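Equipment Planning: Before We Sign for a Second Arm

The Stavmont quote for a second arm and gripper came in under what we feared, and a few people have already started talking as if the order is placed. It isn't. I have been asked to write up where the budget stands for this newsletter, and I'd rather do it before the enthusiasm gets any further ahead of the arithmetic.

The case for buying goes like this. Our one arm handles household items on a tabletop, picking them up and putting them down so we can judge whether it could someday help with kitting and returns. It's a slow business with one station. A second station would double the output, and the quote is good until September, so why wait?

My trouble is with the word "double." The arm doesn't set its own table. Somebody lays out the tray, checks the layout, resets it and writes down what went wrong. Put in a second arm and you need a second somebody, or one person walking back and forth between two stations. The proposal has no line for labor at all.

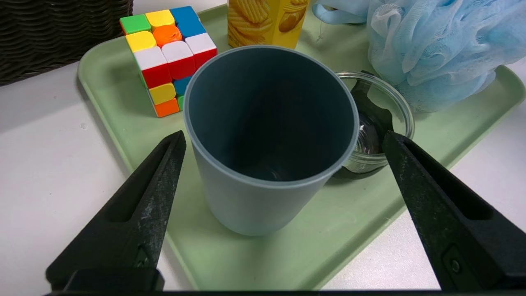 Then there are the small parts. The quote covers one set of fingers per arm. Fingers wear, and the screws holding them need checking. Fadent sells replacements at $46 a finger, which sounds like nothing until you ask how many we'll go through in a year. Our records can't answer that, as we only began logging finger changes after the budget was drafted. I have put $600 in the plan as a placeholder, and I want it read as a guess with a dollar sign in front of it.

The Abera service contract is the other item that worries me. It runs $3,000 a year per arm and leaves out grippers, cameras and anything the vendor decides is "application related." I asked for a definition of that phrase and got a brochure. If the contract doesn't cover the parts that touch things, I'd like to know what we are paying for. 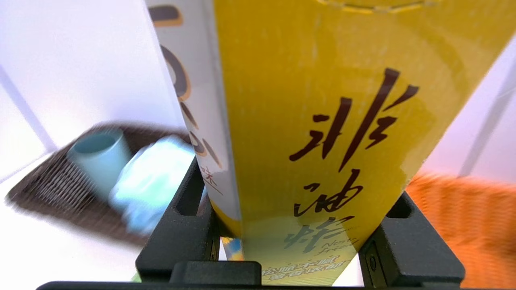
I'll give the supporters their due on one point. The range of objects we can try has grown, and boxes, cups and soft goods ask very different things of a gripper. A single station means we swap between them and lose time on every swap. That is a fair argument for more capacity. It may also be an argument for better scheduling, and scheduling doesn't need a purchase order. Has anyone tried giving each type of object its own day?

There is also the matter of space. The Kekirley room has power for a second station, but the floor plan in the proposal puts it right where we bring carts through. Moving the cart route means moving the shelving, and the shelving is bolted down. Facilities has not been asked for a price.

What I'm recommending is dull. Hold the order, keep the quote alive, and spend the next 3 months collecting numbers we should have had to begin with:

- Hours of staff time per working session, including setup and reset

- Finger changes, with the date and the reason for each
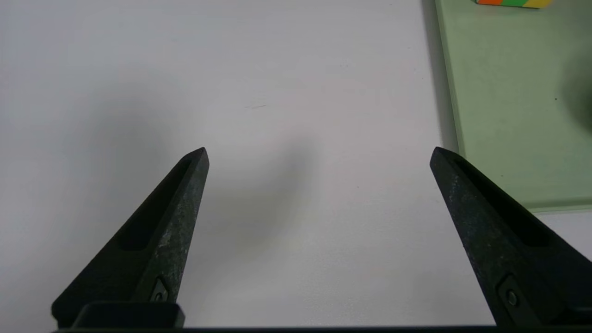 - Time the arm spends idle, and what it was waiting for

- Any fault that would have fallen outside the Abera contract

If the idle time is small and the labor can be found, I'll sign the request myself. If the arm spends half its day waiting for a person, a second one will wait right beside it, and we'll be paying for service on both.

Comments on the draft budget are welcome until the next planning meeting. Please send figures if you have them - I've got plenty of opinions already.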